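Windis 781 嵌入式吸顶灯板
室内照明 / 嵌入式灯具 / 薄型灯板

产品概述

Windis 781 是用于厨房、卫生间、走廊及小型工作间的矩形嵌入式灯板。灯体与吊顶面齐平安装,外露部分为发光面和一圈窄边框。产品由 Stornville 供货,驱动电源采用 Ekpo 分体式模块,可通过 Gridport 控制总线接入楼宇照明系统,也可单独使用墙壁开关。

本页适用于 781 标准型与 781-D 调光型。两种型号的灯体、开孔模板和安装卡簧相同,区别在于驱动模块和接线端子数量。旧款灯体的卡簧位置不同,不得混用开孔模板。

型号区分

781:固定输出,两芯供电加接地,适用于普通墙壁开关。
781-D:调光输出,除供电和接地外另有两芯控制线,适用于 Gridport 总线或兼容的调光面板。
781-D 在未接控制线时按最大输出运行,不影响正常开关。
订货时请在型号后注明边框颜色和面板色调。未注明时按浅色边框、暖色面板发货。

结构说明

灯体由背板、导光层、扩散面板和边框组成。光源沿长边布置,光线经导光层侧向进入后由扩散面板射出。背板兼作散热面,上方不得覆盖保温棉。

边框与背板以沉头螺钉固定,螺钉头位于吊顶内侧,安装后不可见。扩散面板可单独更换,更换时须先将灯体整体取下。边框内侧设有一道密封垫,用于减少灰尘和小型昆虫进入发光腔。密封垫不构成防水结构,请勿据此将灯体用于淋浴区正上方。

驱动模块

Ekpo 驱动模块为独立壳体,与灯体之间以插接式线束连接。模块应平放于吊顶内的龙骨或承板上,不得悬挂在线束上,也不得直接搁置在灯体背板上。

模块外壳设有输入侧和输出侧两组端子,端子盖分别以卡扣固定。输入侧接市电,输出侧接灯体。接反会损坏模块,此类损坏不在保修范围内。

一个驱动模块最多连接 2 块灯板。连接 2 块时,两块灯板必须为同一型号、同一色调,线束长度应保持一致。需要更多灯板时,应增加模块,不得在输出侧并联分线。

开孔与安装

1. 切断回路电源,并确认开孔位置上方没有管线和龙骨。
2. 使用随附模板在吊顶板上画线。模板外沿对应边框外沿,内沿对应开孔线,切割时以内沿为准。
3. 切割后清理板边。石膏板切口如有破损,应先修补并待干燥后再安装。
4. 将驱动模块从开孔放入吊顶内,固定到位后连接输入线。
5. 连接灯体线束,听到卡扣到位声后轻拉确认。
6. 压住 4 个卡簧,将灯体推入开孔,使边框与吊顶面贴合。
7. 恢复供电,检查发光面是否均匀,边框四周是否有漏光。

吊顶板厚度超出卡簧行程时,应选用加长卡簧组件。不得用胶粘剂替代卡簧,否则日后无法检修。

斜面吊顶

781 可用于斜面吊顶。安装方向以灯板长边平行于坡向为宜,驱动模块应放置在灯体的上坡侧,并加装限位条,防止模块沿坡面滑移。限位条为选配件,不包含在标准包装内。

斜面上的卡簧受力不均,下坡侧的两个卡簧应在首次安装后复查。边框与吊顶面之间出现缝隙时,先检查切口是否平直,再检查卡簧是否完全展开。

灯位布置

灯板宜靠近操作面布置,避免使用者的身体在台面上形成阴影。与墙面平行的灯位应先以完成面放线,瓷砖墙面须将砖和粘结层厚度计算在内。按毛坯墙面放线会造成灯板与墙面间距不一致,在砖缝较密的墙面旁尤其明显。

靠窗区域白天照度较高,建议与室内深处的灯板分为不同回路。采用 781-D 时,可由 Gridport 控制器分别设定各回路的输出。亮面瓷砖和玻璃会反射发光面,布灯前应从常用站位检查反射方向。深色吊顶与发光面之间的明暗对比较强,宜降低单块输出并增加灯位。

控制接线

781-D 的控制线与供电线应分管敷设。必须交叉时,采用垂直交叉。控制线屏蔽层只在控制器一端接地。

Gridport 总线的每个分段最多可登记 9 个驱动模块。登记时逐个上电,控制器按上电顺序分配地址。更换模块后应重新登记该地址,其他模块的设置保持不变。
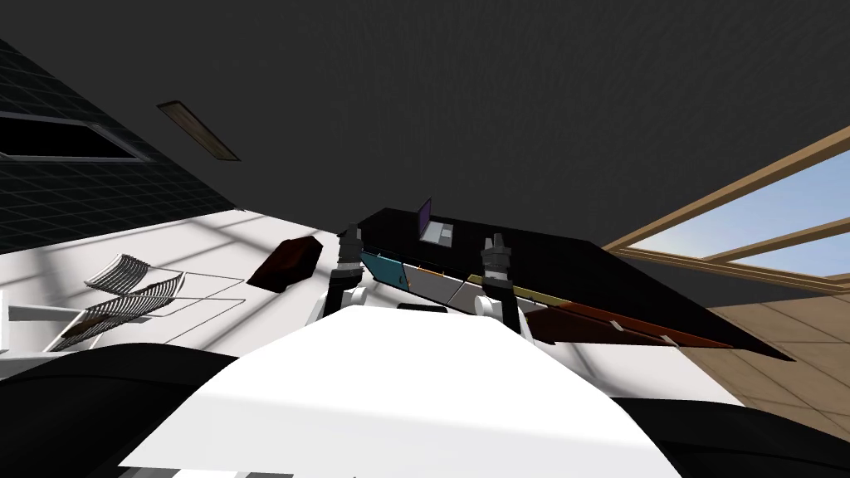

阅读时间:9 分钟

采光房间中的安装参考:矩形灯板与深色吊顶齐平,带浅色细边框,邻近墙面为黑色方形小砖,另一侧有木框窗。

维护与清洁

清洁前关闭灯具并等待面板冷却。使用微湿软布擦拭扩散面板和边框,不得使用含研磨颗粒或溶剂的清洁剂。厨房内的油污可用稀释的中性洗涤剂处理,然后以清水软布擦净。

扩散面板出现永久性变色或裂纹时应予更换。更换后的面板与旧面板可能存在色差,同一房间内建议成组更换。

常见故障

灯板不亮:检查回路供电、输入端子和输出线束。两块灯板共用模块时,先断电,再分别接入单块测试。
闪烁:检查是否将 781 标准型接到了调光面板。标准型不支持调光。
一侧偏暗:检查线束插头是否完全插入。插头正常时,停止使用并联系供货方。
边框漏光:检查切口平整度和卡簧位置。
总线无响应:核对控制线极性及地址登记情况。

包装内容

灯体、驱动模块、输出线束、纸质开孔模板、卡簧组件、安装说明。限位条、加长卡簧和备用扩散面板须另行订购。

保修与退换

保修凭订单号和灯体背板标签办理。拆除标签、改动线束或在输出侧并联分线的产品不予保修。未拆封产品可以退回,已开孔安装的产品仅按质量问题处理。

Stornville 技术支持在周六只受理书面咨询。咨询时请提供完整型号、吊顶板厚度和每个驱动模块连接的灯板数量。

相关产品:781 加长卡簧组件;781 斜面限位条;Ekpo 分体驱动模块;Gridport 照明控制器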